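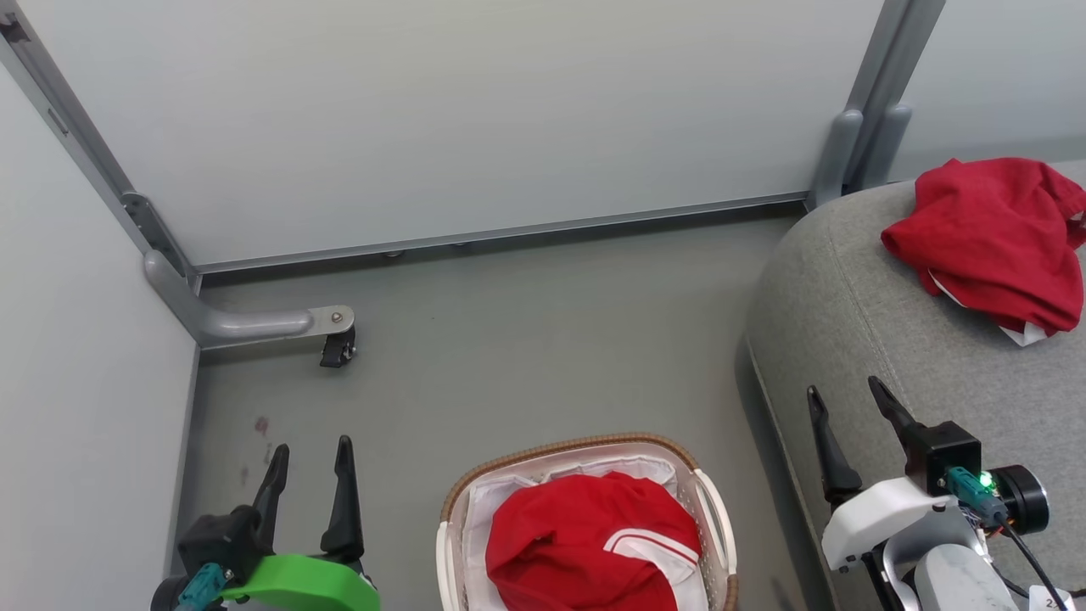

Chapter 2. Recording Demonstrations by Remote Control

A demonstration is a timed record of joint positions and camera views, made while a person drives the arms. The laundry task in this chapter uses red garments and a lined basket. Each recording in the Batby set is limited to 3000 time steps.

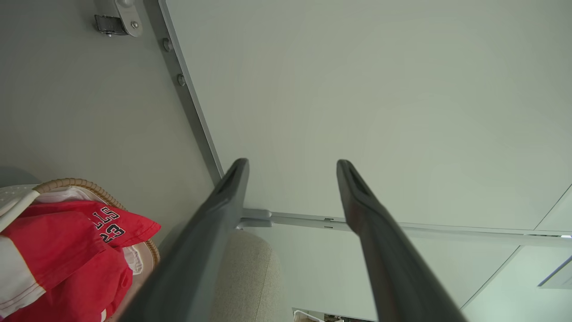
Cloth has no fixed shape, so the operator must choose a new grasp point in every trial. Of the 767 trials recorded, 400 are used for training. Section 2.1 defines the record format.

Copyright Holter Jononum | Back to top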